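Home | Forums | Saving & Budgeting | New Posts | Log In

Thread: Envelope budgeting when one envelope keeps robbing the others

prasine_jar
We've done cash envelopes since September. Groceries, gas, fun, and one marked "household," which by week two has eaten the other three. Last month it took $120 that was meant for the dentist. Do I make it bigger or split it up?

Benavides
Split it. Household is where money goes to hide. Mine became cleaning, repairs and gifts, and I found out I was spending $30 a month on birthday cards for people I don't like much.

wekilcombe7
Disagree. We had 15 envelopes at one point and needed a budget for envelopes. Make it bigger and take the difference out of fun. You'll feel it, and then you'll behave.

prasine_jar
Fun is $30. If I take anything out of it we're down to library books and walks.

wekilcombe7
I like walks.

Jirken
Put small electronics in their own envelope too. Chargers and cords were the leak at our place — seven bucks here, seven bucks there, never enough to argue over. Now any new one has to wait 30 days.

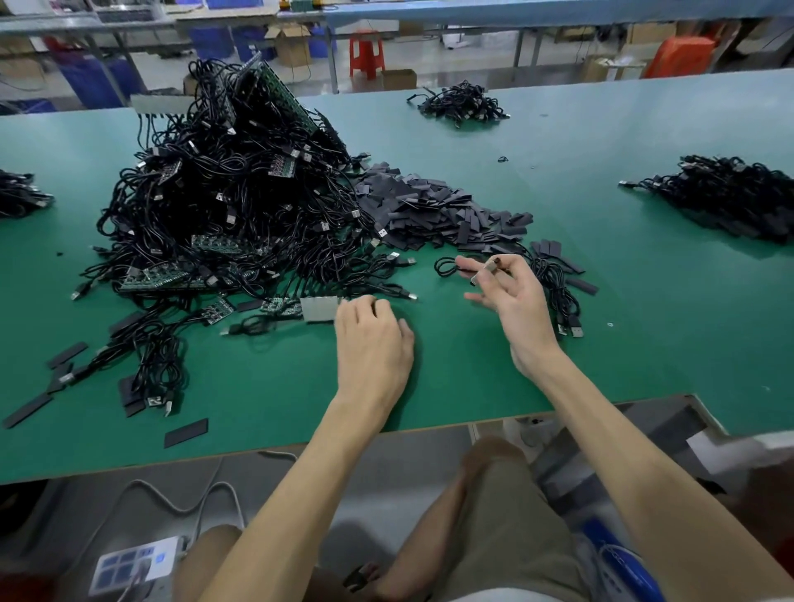
Charalambos Alexiou: A waiting period is fine for cords, but a water heater won't wait 30 days. Repairs should come out of savings and never touch the envelopes at all.

Benavides
What savings, Charalambos? She's borrowing from her own dentist.

prasine_jar
Okay, splitting it in two for now, repairs and everything else. The dentist envelope is getting taped shut.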